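Kuldale Toy Library
Minutes of the block night meeting, Mar 24, 2026
Held in the back room at Hordiienko Hall

I'm doing the minutes again, so apologies in advance for the spelling and for anything I missed while the kettle was on. We had 12 people along, which is a lovely turnout for us. Last meeting's minutes were read and passed with one fix: the puzzle shelf is going by the window, as agreed, and I'd written door.

1. Money
We have $3,853 in the account. The big lump coming out is the November insurance, so we agreed to keep spending on new toys to $300 until then. I asked if that includes batteries. It does (sorry, everyone!).

2. The Bellier sets
Long chat about these. The smaller sets come back short nearly every time, and we're all tired of ringing families over one wedge. Decided that each bag gets a card with the shapes drawn on it, so people can check before they zip it up. I'll draw the cards — badly, but they'll do. We also agreed to stop charging for a single lost piece. Two or more and we'll have a friendly word.

3. Sikska shelving
The quote came in at $49 a bay, delivery extra. Everyone liked the deeper shelf for the train boxes. We're holding off until someone measures the alcove properly, skirting boards included. That will be me, this week, with the good tape.

4. Washing
Vinegar and warm water for the hard toys, same as always. There was a suggestion to try the dishwasher for the bath toys and I've put my hand up to test it on our old ducks first. Soft toys stay on the Saturday-free roster we had before, meaning whoever borrows the big bag washes it.

5. Block trays
We want a bit more building and a bit less tipping everything onto the mat, so this item is about putting out fewer pieces at a time. I'm very keen on it! A big block at the bottom and a few odd shapes to go on it gives a kid plenty to puzzle over. The purple one with the two green blocks standing up on top is what I had in mind, with the long brown piece poking up between them and that round hole near its bottom end, and still loads of bare grey floor left over to build on. Agreed to try small handfuls like that for a month and see if the little ones stay with it. I'll sort the first lot at home and bring them in a shopping bag.

Meeting closed after the last of the lamingtons.

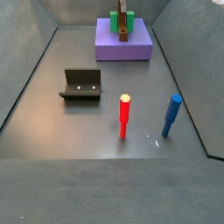
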